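소형 오븐용 베이킹 키트 '플룰루스(Flullus)' 써 본 후기

카테고리: 살림 / 주방 | 댓글 9

스타니로우(Starnirow)에서 파는 플룰루스 키트를 여섯 상자 다 받아 봤다. 내 돈으로 샀고 가격은 99유로. 한 번에 결제하고 상자는 나눠서 온다. 중간에 끊으면 환불되는지 물어봤는데 답이 애매해서 그냥 끝까지 받았다.

나는 원래 이런 키트를 안 믿는다. 밀가루를 소분해서 예쁜 봉투에 담고 거기에 설명서를 얹으면 값이 몇 배로 뛴다. 그런데도 산 건 "토스터 오븐 전용"이라는 문구 때문이었다. 시중 레시피는 대부분 큰 빌트인 오븐 기준이고, 작은 오븐을 쓰는 사람은 늘 알아서 줄이고 알아서 낮춰야 한다. 그걸 누가 대신 계산해 줬다면 돈을 낼 만하다고 생각했다.
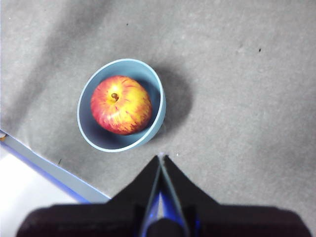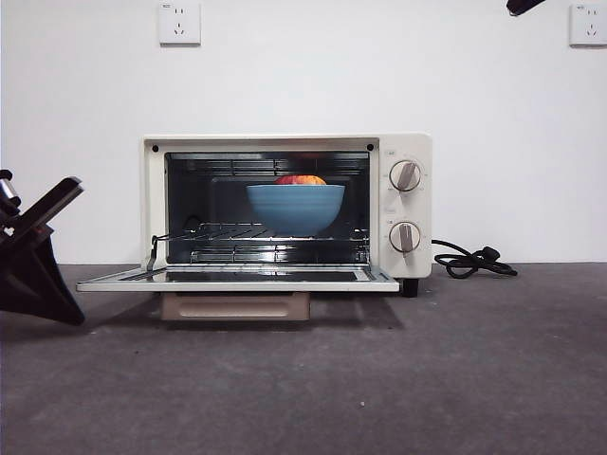 후다 벤무사(Houda Benmoussa): 저는 세 번째 상자에서 접었어요. 전용이라고 해서 샀는데 레시피가 큰 오븐용을 반으로 나눈 것 같더라고요. 양만 반이고 온도랑 시간은 그대로였어요. 반죽이 얇으면 당연히 빨리 익을 텐데 시간이 같다는 게 이해가 안 됐고, 고객센터에 물었더니 "오븐마다 차이가 있다"는 답만 왔습니다. 끝까지 받으신 분은 뒤쪽 상자가 좀 나았는지 궁금하네요.

뒤쪽이 조금 낫긴 하다. 그래도 큰 차이는 없다. 이 댓글은 내가 첫 상자 이야기만 올려 뒀을 때 달린 건데, 지금 글을 다시 쓰면서 답도 겸하려고 위로 옮겼다. 온도와 시간 문제는 나도 똑같이 겪었고 아래에 따로 적었다.

■ 배송과 포장

배송은 텔렌트(Tellent)가 맡는다. 첫 상자는 화요일에 왔고 문제가 없었다. 둘째 상자는 옆 동으로 가서 내가 찾으러 갔다. 이건 스타니로우 잘못은 아니겠지만 키트 안에 버터가 들어 있는 상자였으면 이야기가 달라졌을 거다. 다행히 냉장 재료는 하나도 안 들어 있다. 다행이라고 썼는데 다시 생각하면 이게 첫 번째 불만이다. 버터, 달걀, 우유, 과일은 전부 따로 사야 한다. 상품 페이지에는 "필요한 재료를 한 상자에"라고 크게 써 있고, 신선 재료 별도라는 말은 접혀 있는 안내를 펼쳐야 나온다.

포장은 과하다. 종이 상자 안에 종이 상자가 있고, 그 안에 봉투가 있고, 봉투마다 스티커가 붙어 있다. 계핏가루 한 꼬집을 위해 봉투를 따로 만들었다. 재활용 종이를 썼다고 자랑하는데 애초에 덜 쓰면 되는 일이다. 스티커는 잘 안 떨어져서 분리배출할 때 귀찮았다.

봉투에 무게 표시가 없는 것도 적어 둔다. "A 봉투를 전부 넣으세요" 하는 식이라 나중에 같은 걸 다시 만들려면 봉투를 뜯어 저울에 올려 봐야 한다. 나는 넷째 상자부터 그렇게 했다. 앞의 세 상자는 기록이 없다. 재구매하게 하려고 일부러 안 적은 건지 단순히 게으른 건지는 모르겠다. 둘 다 좋게 보이지는 않는다.

■ 책자

첫 상자에 두꺼운 책이 한 권 들어 있다. 274쪽이다. 받고 좀 놀랐다. 이 정도면 책값만 해도 괜찮은 거 아닌가 싶었는데, 읽어 보니 레시피가 차지하는 부분은 얼마 안 된다. 앞부분은 브랜드 이야기, 그다음은 밀가루의 역사, 그다음은 풀밭에서 찍은 접시 사진. 나는 밀가루의 역사가 궁금하면 도서관에 간다.

정작 있어야 할 내용은 부실하다. 열선이 위아래로 있는 작은 오븐을 쓸 때 제일 골치 아픈 건 윗면이 먼저 타는 문제인데, 이걸 다룬 게 반 쪽이다. 그 반 쪽에 적힌 해결책이 "주의 깊게 살펴보세요"다. 선반을 어느 칸에 둘지, 포일은 언제 덮을지, 예열을 표시등 꺼질 때까지만 하면 되는지 더 기다려야 하는지, 이런 말이 없다. 작은 오븐 전용이라고 이름을 붙였으면 여기에 책의 절반을 써도 모자란다.

번역도 문제다. 한국어판이라고 되어 있는데 "반죽이 행복해질 때까지 섞는다"는 문장이 있다. 원문이 뭐였는지 짐작도 안 간다. 같은 책 안에서 같은 도구를 주걱이라고도 하고 스패출러라고도 하고 뒤집개라고도 한다. 셋째 상자 레시피에서 뒤집개로 반죽을 섞으라길래 한참 서 있었다.

글쓴이로는 에우게니우시 가예프스키(Eugeniusz Gajewski)라는 이름이 올라 있다. 소개 글이 두 쪽인데 무슨 오븐을 쓰는지는 안 나온다. 나한테는 그게 제일 중요한 정보다.

■ 상자별로

첫째 상자는 과일 구이와 크럼블. 제일 쉬운 걸 앞에 둔 건 이해가 된다. 과일 속을 파고 가루를 채워서 굽는 것과, 깍둑 썬 과일에 가루를 덮어 굽는 것 두 가지다. 결과는 먹을 만했다. 문제는 이걸 키트로 팔 일이냐는 거다. 설탕, 귀리, 계피, 밀가루. 우리 집에 다 있던 것들이다. 크럼블 가루는 단맛이 강해서 절반만 넣는 걸 권한다. 책에 적힌 시간대로 하면 과일은 덜 익고 가루는 갈색을 넘어간다. 중간에 포일을 덮었더니 괜찮았다. 물론 책에는 없는 방법이다.

둘째 상자는 스콘. 여섯 개 중에서 제일 실망했다. 반죽이 질어서 모양이 안 잡혔고, 우유를 책에 적힌 대로 넣었는데도 그랬다. 혹시 내가 잘못 쟀나 해서 남은 가루로 우유를 줄여 다시 해 봤더니 이번에는 됐다. 그러니까 적힌 양이 틀린 거다. 공지라도 있나 싶어서 홈페이지를 뒤졌지만 없었다.

셋째 상자는 당근 케이크. 맛은 좋다. 인정할 건 인정한다. 향신료 배합이 괜찮고 호두도 신선했다. 그런데 틀 크기가 안 맞는다. 레시피에서 말하는 틀이 우리 집 오븐에 안 들어간다. 문이 안 닫힌다. 전용 키트라면서 전용 오븐이 뭔지를 안 정해 놓은 탓이다. 결국 작은 그릇 몇 개에 나눠 구웠고, 시간은 전부 내가 맞췄다. 99유로를 내고 내가 제일 하기 싫었던 계산을 내가 했다.

넷째 상자는 포카치아. 이건 추천할 만하다. 이스트도 살아 있었고, 냉장고에서 하룻밤 두는 방식이라 저녁에 섞어 놓고 다음 날 구우면 된다. 위 열선이 가까운 오븐에서도 납작한 빵은 잘 된다. 처음으로 책에 나온 시간과 실제가 맞았다. 다만 올리브유를 꽤 많이 쓰는데 당연히 포함이 안 되어 있다.

다섯째 상자는 그라탱용 소스 가루와 빵가루. 왜 베이킹 키트에 이게 들어 있는지 아직도 모르겠다. 맛은 시판 수프 가루와 비슷했다. 짜다. 감자를 미리 삶으라는 말이 뒷장에 있어서, 앞장만 보고 시작한 사람은 생감자를 씹게 된다. 내 얘기다.

여섯째 상자는 초콜릿 케이크. 마지막이라고 힘을 준 것 같다. 초콜릿은 좋은 걸 썼다. 가운데가 흘러내리게 만드는 종류인데, 이런 건 온도가 조금만 달라도 망하니까 오븐 온도계를 쓰라고 적혀 있다. 여섯째 상자에 와서야 온도계 얘기가 나온다. 첫 장에 있어야 할 말이다.

■ 온도 이야기

온도계는 가버(Gaber) 것을 샀다. 선반에 걸어 두는 단순한 바늘식이다. 재 보니 우리 집 오븐은 다이얼에 적힌 숫자와 실제 온도가 다르고, 그것도 일정하게 다르지 않다. 낮은 온도에서는 더 뜨겁고 높은 온도에서는 끝까지 안 올라간다. 문을 한 번 열면 뚝 떨어졌다가 천천히 회복한다. 작은 오븐은 대체로 이렇다고 들었다.

이걸 알고 나서 앞의 상자들을 다시 생각해 보니 억울한 부분과 덜 억울한 부분이 갈린다. 크럼블이 탄 건 내 오븐 탓이 어느 정도 있다. 스콘이 질었던 건 오븐과 상관이 없다. 틀이 안 들어간 건 더더욱 상관이 없다.

하여간 "오븐마다 차이가 있다"는 고객센터 말은 맞는 말이다. 맞는 말인데, 그걸 해결해 준다고 해서 산 물건이다. 파는 쪽에서 그 말을 하면 안 되지 않나. 온도계 하나를 첫 상자에 넣고 계핏가루 봉투를 몇 개 빼면 훨씬 나은 제품이 됐을 거다. 온도계가 비싼 물건도 아니다.

■ 고객센터

문의를 두 번 했다. 한 번은 스콘 우유 양, 한 번은 환불 규정. 스콘 건은 다음 날 답이 왔는데 "반죽의 농도는 취향에 따라 조절하실 수 있습니다"였다. 취향의 문제가 아니라고 다시 썼더니 할인 쿠폰을 보내 줬다. 다음 시즌 상자를 살 때만 쓸 수 있는 쿠폰이다. 안 쓸 것 같다.

환불 건은 답을 준 사람이 살마 엘 이드리시(Salma El Idrissi)였고 말투는 친절했다. 그런데 읽고 나서도 되는지 안 되는지를 알 수 없었다. "상황에 따라 도와드릴 수 있다"고만 되어 있다. 어떤 상황인지 물었는데 그 뒤로 조용하다. 결제 전에 약관을 꼭 읽으라고 적어 둔다. 나도 안 읽었다.

■ 다른 후기들에 대해

검색하면 칭찬하는 글이 많이 나온다. 그중 상당수는 첫 상자만 받고 쓴 글이다. 첫 상자는 실패하기가 어렵다. 스콘까지 가 본 사람 글은 온도가 확 다르다. 별점을 볼 때 몇 번째 상자까지 받고 쓴 건지 확인해 보시길.

제품을 제공받았다는 문구가 맨 아래 회색 글씨로 들어간 글도 있었다. 제공받은 걸 뭐라 하는 건 아닌데, 어떤 글은 상품 페이지 문장을 어미만 바꿔 놓았다. "필요한 재료가 한 상자에 다 들어 있어요"라고 쓴 사람은 버터를 어디서 구했는지 궁금하다.

■ 그래서

살 만한 사람이 없지는 않다. 오븐을 처음 들여놨고, 집에 밀가루도 베이킹파우더도 없고, 한 번 쓸 재료를 큰 봉지로 사기 싫은 사람. 선물로 받으면 기분은 좋을 것 같다. 책이 두꺼워서 있어 보인다.

이미 저울이 있고 레시피를 찾아볼 줄 아는 사람이라면 온도계부터 사라고 하겠다. 나는 온도계를 걸고 나서 원래 하던 레시피들이 더 잘 나왔다. 키트 덕이라면 덕인데 키트에 들어 있던 물건은 아니다.

포카치아는 무게를 재 둔 게 있으니 앞으로도 집 밀가루로 만들 거다. 당근 케이크 향신료는 따라 해 보려고 했는데 봉투 뒷면에 "혼합 향신료"라고만 적혀 있어서 포기했다. 육두구가 들어간 건 확실하고 나머지는 모르겠다. 아시는 분은 댓글 좀.

별점은 다섯 개 중에 두 개. 포카치아가 한 개, 당근 케이크가 한 개다.

댓글

암르 만수르(Amr Mansour): 당근 케이크에 생강가루도 들어간 것 같습니다. 저는 뒷맛이 좀 맵게 느껴졌어요. 그리고 스콘 우유 양은 영어판에도 똑같이 적혀 있으니 번역 실수는 아닌 듯합니다.

글쓴이: 생강이었군요. 영어판도 같다니 더 할 말이 없네요. 아무도 안 구워 보고 인쇄한 건가.

사비나 마할라(Sabina Machala): 별점이 너무 짠 것 같아요. 저는 초콜릿 케이크 때문에라도 하나는 더 줍니다. 책도 저는 재밌게 읽었고요. 밀가루 역사 부분 좋았어요 ㅎㅎ 다만 틀 크기는 저도 안 맞아서 머핀 틀로 구웠습니다.

글쓴이: 초콜릿은 재료값이 좋았던 거지 레시피가 좋았던 건지는 잘 모르겠습니다. 머핀 틀로 하면 시간은 얼마나 줄이셨나요?

사비나 마할라(Sabina Machala): 안 재고 그냥 젓가락으로 찔러 봤어요. 안 묻어나오면 꺼냈고요.

후다 벤무사(Houda Benmoussa): 답 감사합니다. 그럼 포카치아만 따로 구할 수 있으면 좋겠는데 낱개 판매는 안 하나 봐요?

글쓴이: 안 합니다. 4월에 낱개로 판다는 공지가 잠깐 있었다는데 지금은 페이지가 없어요. 재 둔 무게는 내일 저녁에 댓글로 올려 드릴게요. 가루 봉투랑 이스트 봉투 따로 적어 놨습니다. 소금은 가루에 이미 섞여 있어서 얼마나 들었는지 모르니까 그건 맛보면서 맞추셔야 해요.

비회원: 온도계 그거 유리문 열 때마다 떨어지지 않나요? 저는 자꾸 빠져서요

글쓴이: 선반 가운데 말고 안쪽에 거니까 덜 떨어집니다. 대신 숫자가 잘 안 보여요.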